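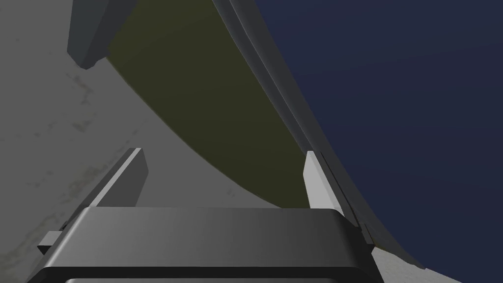 Two-finger gripper, rendered view

Sezer Home Blood Pressure Monitor

We have sold home monitors for a long time, and the Sezer is the one we keep using ourselves. It's an upper-arm model with a big, plain display and a cuff you can put on with one hand (really! even over on your weaker side). Press the large button, sit still, and the reading comes up with your pulse underneath. Press it again and it goes to sleep.

What we love most is the memory. The Sezer keeps 200 readings for each user, with the time of day next to every one, and you can scroll back through them without digging through a menu. There are two user slots plus a guest setting, so a visiting sister-in-law can check her numbers and leave yours alone.

The averaging mode is great too. Turn it on and the monitor takes three readings in a row with a one-minute rest between them, then shows you the average. Doctors often ask for more than one reading, and now you don't have to watch the clock or find a pencil.

Cuffs

The standard cuff comes in the box. Small and large cuffs are made by Cirnetti and click into the same port. Please measure around the middle of your bare upper arm before you order, as a cuff that's too tight or too loose can throw the numbers off by quite a bit. If you land between two sizes, write to Emiliano Villalobos at our order desk with your measurement and he'll match you up.

Power

Four AA batteries, included. On our bench a fresh set lasted for 600 single readings. The wall adapter is sold separately, and it's worth having if two people are using the monitor morning and evening.

Getting a good reading

Sit with your back supported and your feet flat on the floor, and rest for five minutes first. Keep your arm on a table with the cuff at heart level. Skip coffee and exercise for half an hour beforehand, and don't talk while the cuff is filling (this is the hard part in our house). Bring your log along to your next appointment, and don't change or stop any medicine based on home readings without talking to your doctor. If you have an irregular heartbeat or you're pregnant, ask which monitor is right for you before buying.

In the box

Monitor, standard cuff, air tube, four AA batteries, zip pouch, printed guide in English and Spanish
Weight with batteries: 700 g
Warranty: 3 years on the monitor, one year on cuffs

The older Distivov cuffs do not fit this model. Graça Barreto has written a short guide to switching over from a Distivov, and we're happy to put a copy in with your order. Just mention it in the notes at checkout.

Contact Gikow Home Health | © Gikow | Back to top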